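Work > Notes from the Back Office > What the robot did to my job

Print this page | E-mail this page

So I've been asked about the robots a lot since August, mostly by my mother, who thinks I'm being replaced by one. I'm not! But my workday looks pretty different than it did a year ago, and I've been meaning to write it down while I still remember the old way.

Quick background. I work at Rosel, we set up service robots for hotels and care homes, and for most of my time there I was on the road. A customer would sign, I'd drive out with a machine in the van, and I'd stand in their hallway for a week teaching it where things were. Doors, mostly. I have spent a shocking amount of my adult life next to doors.

Now we rehearse all of that on the computer first. Lurdes Patrício builds the rooms, I run the robot through them, and the van stays parked. We call the practice building Darham (after a customer who was the first one we did this for, and the name stuck). I sit there with coffee and flip between the gripper view and the wider one, and if the hand goes somewhere dumb, I stop it, back up and try again. In the old days that was a scratched wall and a phone call.

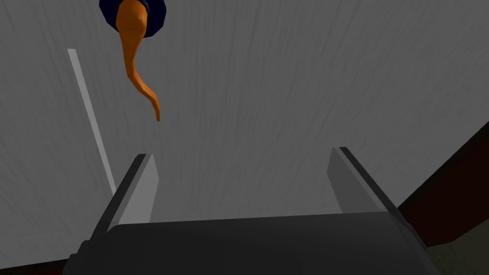
What I gave up

I'll be fair, I miss the road. I miss the front desk people, who always had opinions and were usually right. You can't get that from a rendered room. A night clerk once told me her guests leave their bags right behind the door, every single time, and we changed our whole approach because of it. No model was going to tell me that.

I also had to learn a lot, fast. Ulla Hakala ran the training for us, 40 hours of it squeezed in between regular work, and I was cranky for most of them. I'd been good at my job! Then suddenly I was the slow one asking where the pause button was. Two of the installers decided they'd had enough and moved over to Martens, where they still get to drive. I get it, I really do.

What I got back

Evenings. I'm home for dinner, and my dog has stopped barking at me like I'm a burglar. Last month we did 344 practice runs on one job, and I slept in my own bed the entire time. The old schedule would've had me out at Drastisby, which is roughly 600 miles round trip, eating gas station sandwiches.

The work itself is fussier now, though. I used to judge everything with my own eyes and a hand on the stop button. Now I spend a morning on how the robot should come up to one white door with a little lever handle, both arms raised and the grippers open, with a wall close by on the right.
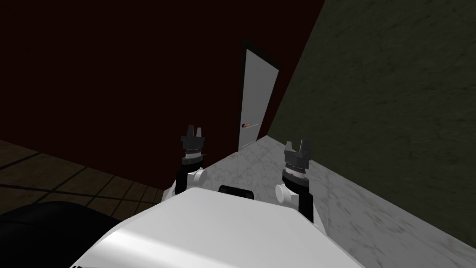
Ulla and I argue about this stuff constantly. She likes to slow everything down, and I want it to move like it has somewhere to be, because the people who'll be stuck behind it in the hallway do. We usually end up closer to her number. I keep a list of the times I was right (it's short, but I keep it).

The thing I'd ask for, if my boss is reading, is a few site visits a year anyway. Let us go and talk to the cleaners and the night staff before we build the rooms. Lurdes wants it too. She's never been inside most of the places she draws, and she's started asking me what they smell like.

Anyway, Mom, I still have a job. I'll call this weekend.

Last updated: August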